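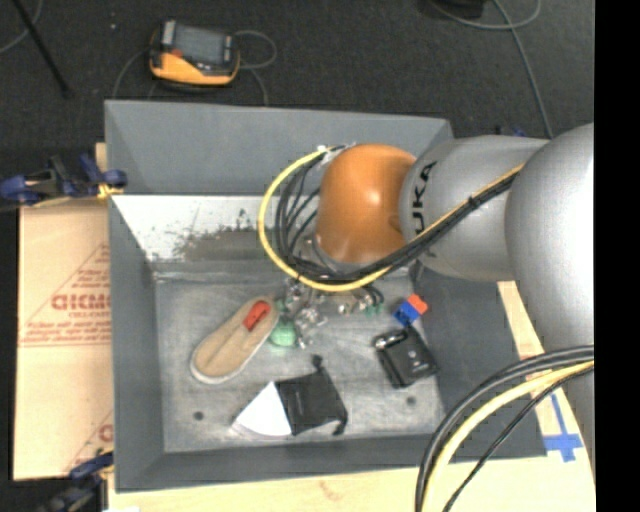
Nuria Bravo has heard the pitch for the four-day week more times than she can remember, and she still wants to know who is answering the phone on the fifth day.

"They never put that in the slides," she says. She has run payroll for small firms for 20 years, the last several of them at Cemus, where she now looks after the books of companies too small to have anyone do it in-house. When one of them asks her about cutting a day, she asks to see the hours first.

I went to see her in March with a stack of cheerful reports under my arm. Most told the same story: staff are happier, output holds steady, fewer people quit. I asked what was wrong with that.

"Who wrote them?" she said. "Look at who signs up for these trials. It's the boss who already wants it to work. Then you ask the staff if they'd like to keep their extra day off. What do you think they say?"

She doesn't dislike the idea. One client, a print shop called Gurkik, tried it last year, and she pulled the numbers for me. The shop had 54 people on the payroll when it started. The office staff got their day. The people on the counter got a longer shift and a day off that moved around, and by the second month several had asked to go back.

"A ten-hour day is fine if you're 25 and live across the street," Bravo said. "If you've got to pick up a kid at three, it's no gift."

I put this to Chak-lun Wu, who manages the shop. He thinks she is being hard on it. "Sick days went down," he told me. "People were in a better mood. I was in a better mood." Did the work get done? "Mostly." He thought about it. "We dropped some meetings we should have dropped years ago. I'll admit we could have done that anyway."

That last part is what bothers me about the whole business, and Bravo agrees. If a company can lose a fifth of its hours and make the same amount of stuff, something odd was going on in those hours. Either people were sitting around, or they are now working harder and calling it a perk.

"I had one woman, 63 years old, tell me she used to eat lunch," Bravo said. "Now she eats at her desk so she can have her long weekend. She likes the deal. Fine. But put the lunch in the report."

Would she take a four-day week herself, if Cemus offered?

"Same pay?"

Same pay.

"In writing?" She laughed, and then she asked me again whether I meant ten-hour days or eight.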